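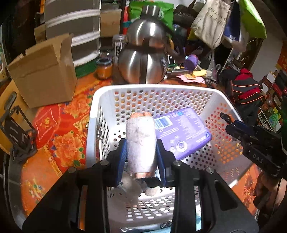
Unit 7: Reading Household Product Claims

Handout for the session of Thu 30 October. Bring your marked-up copy of the Dudum care label reading. We will start with the two questions left over from last time.

What this unit covers

Most of what people believe about washing clothes comes from the companies that sell things for washing clothes. Some of it is true. The trouble is that the true parts and the made-up parts are printed in the same font on the same box, and a shopper standing in the aisle has no way to sort them. We will take laundry as our case because everyone has done it and almost no one has tested any of it.

The weak claim

Start with the wording. "Helps remove" is weaker than "removes." "Up to 100 percent" is met by any result at all, including zero. "Looks cleaner" is a claim about how something looks, and a dye that reflects more blue light will do that without taking out any dirt. Optical brighteners work this way. They are in a great many detergents, and the shirt that comes out looking whiter may be carrying exactly as much body oil as it did going in.

Praltirance, the powder in your reading packet, says it gives "a deeper clean in every load." Deeper than what? The box doesn't say. Last year's formula, plain water and a rival brand would all be fair guesses, and each would make it a different claim. When the comparison is missing, treat the sentence as decoration.

The test behind the claim

Gatchalian is the liquid with the chart on the back. Read the small print under the chart before class. The test used 13 cloth swatches, one kind of stain, and a wash temperature most homes don't use. None of that is dishonest. It does mean the result belongs to those swatches and that stain, and stretching it to cover grass, gravy and a week of gym socks is the reader's doing – with some help from the designer who drew the chart.

Things to look for in any product test:

Who paid for it, and whether they could have kept it quiet had it gone badly.
What the product was compared with. A wash with no detergent is the comparison most often left out, and for lightly worn clothes plain water and tumbling do a fair amount of the work.
How the stain was made. A fresh stain put on by hand in a lab is easier to get out than one that sat in the bottom of a basket for several days.
Who judged the result, and whether they knew which swatch was which.

The dose

Look at the measuring cap. On the Stetatness bottle the line for a normal load sits well below the rim, and it is molded in the same color as the cap. People fill to the top. Extra detergent that the rinse can't carry off stays in the cloth and makes towels stiff, and then a fabric softener is sold to fix the stiffness. I can't prove the line was made hard to see on purpose. I would ask who gains from it being hard to see.

Claims that hold up fairly well

Enzymes do break down protein and starch stains. Cold water is fine for most everyday loads. Hot water can set some protein stains, blood above all, so the old advice to rinse those cold is sound. Note that none of these requires a particular brand.

For next time

1. Pick one product at home and copy out 3 claims from its label, word for word.
2. For each one, write down what would have to happen for the claim to be false. If you can't think of anything, say so.
3. Rewrite one of them as a claim that could be tested in a kitchen or laundry room with two old T-shirts and some ketchup.

One page is enough. Don't look up reviews first – many are paid for, and we get to those in Unit 8. The July edition of the packet has an older version of the Gatchalian chart, so check that yours shows the small print.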